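Cedilen Produce Box – Frequently Asked Questions
Last updated Aug 15, 2025

Most of what people write in about is covered on this page. If your question is missing, reply to any delivery email and it will reach the Baidoo packing office.

What kinds of fruit do you deliver?

Grapes, apples and oranges go out for most of the year. Berries, stone fruit and melons are added when they are in season, usually starting in May.
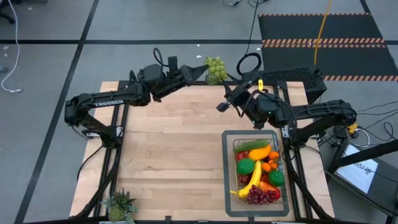
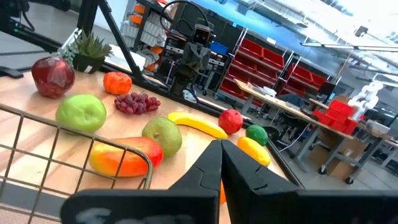 Green grapes (first photo); apple and orange (second photo)

How do I sign up?

Enter your zip code on the Start page. If we deliver to you, you will be asked to pick a box size and a delivery window. You can order one box to try it. A repeat order can be weekly or every other week.

What sizes are there?

The Small box holds 16 pieces of fruit and suits one or two people. The Office box holds 66 pieces. Grapes and berries are packed by weight, so one bag of grapes or one tub of berries counts as two pieces.

Can I choose what goes in the box?

You can list up to three items you never want and we will replace them with something else. Full custom boxes are only available for Office customers. Swaps have to be saved by noon two days before delivery – after that the packing list is already printed.

Where does the fruit come from?

It depends on the month. Apples come mostly from the Cirnance orchards, which store them through the winter. Oranges and grapes are bought through a wholesaler and may be imported. The card in each box gives the origin of every item.

Is everything organic?

No. Organic items are marked with an O on the card. An all-organic box costs more and is not offered in January or February.

Should I wash the fruit?

Yes, under cold running water, right before you eat it. Do not use soap. Washing berries or grapes ahead of time makes them spoil faster.

How should I store it?

Grapes go in the fridge in the bag they came in. Apples keep for weeks in the crisper drawer but only a few days in a warm kitchen. Oranges can sit on the counter for a week. Keep apples away from bananas and pears unless you want everything to ripen quickly.

My peaches are hard. Is that normal?

Yes, we pack them firm so they don't bruise on the way. Leave them in a paper bag at room temperature for two or three days.

Something arrived damaged. What do I do?

Send a picture within 48 hours of delivery and tell us which item it was. We will credit your account for that item. We don't collect damaged fruit.

Can I skip a week or cancel?

Both can be done under My Deliveries. There is no fee. The cutoff is the same as for swaps. A pause can last up to three months, and then the order is closed.

Do you take the boxes back?

Leave the flattened box out at your next delivery and the driver will take it. Boxes with the Ponum liner need the liner pulled out first, and the liner goes in your regular trash.

Do you deliver to schools?

Yes, currently to more than 176 classrooms. School orders are invoiced monthly and are handled through a separate form on the Schools page.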